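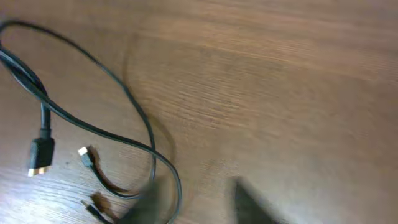

Figure 4. HDMI cable and plug on a wooden tabletop.

4. Attendance and Early Withdrawal in Caregiver Support Groups

4.1 Setting and recruitment

The groups studied in this section were offered by the Nendau Family Counseling Center to adults caring for a parent or spouse with a long-term illness. Notices were mailed to 3,000 households in the Clista service area, and further referrals came from primary care offices and two hospital discharge programs. A total of 264 caregivers completed the intake interview and were placed in one of 19 groups. Placement depended first on the hours a caregiver could attend and second on the relationship to the person receiving care. Spouses and adult children were placed in separate groups wherever the schedule allowed it.

Each group met weekly for eight weeks. Sessions lasted 90 minutes and were led by a licensed counselor, with a graduate trainee present in the larger groups. Participants could attend in person or join by video, and they were permitted to change between the two from one week to the next. Fees were set on a sliding scale and were waived on request.

4.2 Measures

Attendance was taken by the group leader at the start of each session and again at the break. A participant who arrived after the break was recorded as absent, although the leader noted the late arrival in the session log. Early withdrawal was defined as missing three sessions in a row without later return. This definition is stricter than the one used in our pilot work, where a single unexplained absence followed by no further contact was treated as withdrawal at any point in the series.

Participants also completed the Dakier Caregiver Strain Form at intake and after the final session. The form asks about sleep, worry, time away from paid work, and the help a caregiver receives from other relatives. Those who left early were invited to complete the second form by mail, and a short telephone interview was offered to anyone who did not wish to fill out a written form.

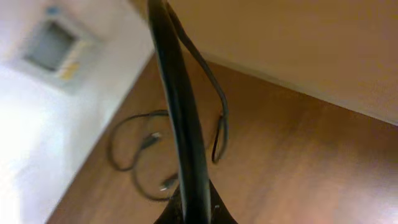

Black gripper finger in front of a coiled cable
Wooden floor, white wall and framed panel behind

4.3 Patterns of attendance

Attendance was highest in the first two sessions and fell most sharply between the third and fourth. Group leaders had expected losses to be spread more evenly across the series. The third session is the point in the curriculum at which participants are asked to describe a recent conflict with the person they care for, and several caregivers who were later interviewed said that they had found this request too personal for so early a meeting. Others gave practical reasons. A change in the health of the care recipient was the one named most often, followed by a change in work hours.

Evening groups kept more of their members than morning groups. Part of this difference may reflect who enrolled in them. Adult children with paid jobs made up most of the evening membership, and many of them shared care with a sibling or a home aide. Spouses, who were more common in the morning groups, were more likely to be the only person providing care and had fewer ways to arrange an absence from home. The two explanations cannot be separated with the data collected for this study.

4.4 Reasons for staying

Interviews with participants who completed the series pointed to the role of the other members. Caregivers spoke of being expected by the group and of wishing to hear how a situation described the week before had been settled. Few mentioned the printed workbook. Several said they had read it only after the series was over, and one spouse had passed it on to a neighbor without opening it.

Relations with the group leader were described in warm but general terms. Where a leader was replaced partway through a series, members reported some discomfort in the following session, though attendance in those groups did not fall below that of the others. The Nagano group, which had two changes of leader, continued to meet informally after its final session.

4.5 Limits of the present analysis

Groups were not assigned at random, and caregivers under the greatest strain may never have responded to the mailing. The attendance records also do not show how fully a person took part once present. A caregiver who listened without speaking was counted in the same way as one who spoke at length. Session logs contain some notes on participation, but leaders kept them in different levels of detail, and they were not coded for this section. Scores on the strain form are reported in Section 5, together with the responses of participants who withdrew early and agreed to be contacted.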